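FOR IMMEDIATE RELEASE

Inmont Says "Lost" Zakadeo Issue Has a Long Way to Go Before Anyone Should Call It Found

KILTAU, June. Inmont, publisher of the superhero comic Zakadeo during its original run, today responded to claims that a printed copy of issue 19 has surfaced and will be offered for sale by the auction house Stefanou. The company has not seen the book. It has seen the listing, and the listing does not persuade us of very much.

Readers who grew up with Zakadeo will know why this matters to them. The series stopped at issue 18, with its hero hanging from the Kiltau water tower and the Glass Mayor holding the other end of the rope. An issue 19 was written. Most of it was drawn. According to every record we have, it never went to press.

Stefanou's listing says otherwise. It describes "one of 545 copies, believed destroyed," with an opening bid of $3,731 and a promise that the estimate is conservative. We would like to know where the number 545 comes from. Inmont's order book for that year is complete, and it shows no print order for issue 19 of any size. No comic we published was ever ordered in a quantity like that, either. Our printer at the time billed in even hundreds and complained when asked for anything else.

The listing offers three kinds of evidence, and we have looked at each as closely as a web page allows.

First, the cover. The photograph shows the hero in the gray cape. The cape did turn gray in issue 19, and that fact has been treated on several fan sites as proof. It proves little. The gray cape appeared in a house ad on the back of issue 18, where any reader could have seen it, and the pose on the alleged cover matches the pose in the ad down to the bent left thumb. The cover that was planned for issue 19 had no figure on it at all. We still have the sketch.

Second, the staples. Stefanou says they show "rust in keeping with age." Old staples rust. So do old staples taken out of some other comic. We are told this can be tested, and we would welcome the test.

Third, the letter. The book comes with a typed, unsigned note, said to be from a former employee of Inmont, stating that a small run was printed over a weekend and pulped after a dispute over money. There were plenty of disputes over money at Inmont, and we won't pretend there weren't. But the note uses the company's current street address, and we moved into this building long after Zakadeo ended. Whoever typed it was either looking ahead or looking at our website.

Inmont has been asked by readers whether it is simply protecting something. It is a fair question and deserves an answer. We own the rights to Zakadeo and would benefit if a real issue 19 turned up. A missing chapter would sell reprints. It would be much easier for us to cheer along, and a few people in this office wanted to. We would also be pleased to be wrong, and if we are, a statement saying so will go out under this same letterhead.

What we will not do is lend our name to a sale on the strength of a photo and a note. Stefanou asked for a quote from Inmont to use in its catalog. We offered one: "We have no record of this book." It was not used.

We have made 2 requests of the auction house. The first is that someone from Inmont be allowed to open the comic and read it. Only a handful of people ever saw the finished script, and it contains a plot turn that has never been described in any interview, fan page or forum post we can find. Anyone holding a real copy could settle the matter by telling us, in private, what happens on page seven. The second is that the listing remove the words "publisher acknowledged," which are false.

As of this morning Stefanou had replied to neither. A form message thanked us for our interest in consigning.

Collectors thinking of bidding are free to spend their own money as they like. We suggest they ask for a written return policy, ask who owned the book before the current seller, and ask why the interior pages have not been shown. Roughly 19 questions of this kind have come to our office from readers already, and they were better questions than the ones the listing answers.

There has also been talk of a film tie-in, and of a reunion of the original creative team to mark the discovery. Inmont has agreed to neither and has not been approached about either. We saw the film rumor in the same place everyone else did, under a drawing of the wrong hero.

Inmont will post the house ad from issue 18 and the relevant page of the order book on its website, so that readers can compare them with the listing and make up their own minds. The script for issue 19 will stay in the cabinet for now. Once it is out, page seven is no longer any use as a check.
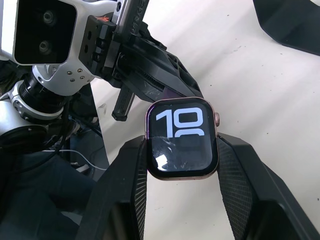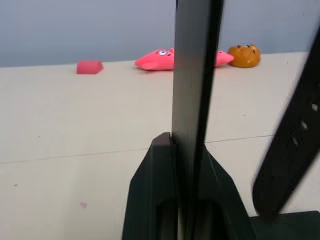
First picture: smartwatch with a cracked display. Second picture: toys on a tabletop.

About Inmont
Inmont is an independent comics publisher based in Kiltau. Its past titles include Zakadeo, which ran for 18 issues.

Media contact
Inmont Press Desk, Kiltau. Calls are answered until 4 p.m. Please do not send scans of covers as attachments. The inbox is full of them.

###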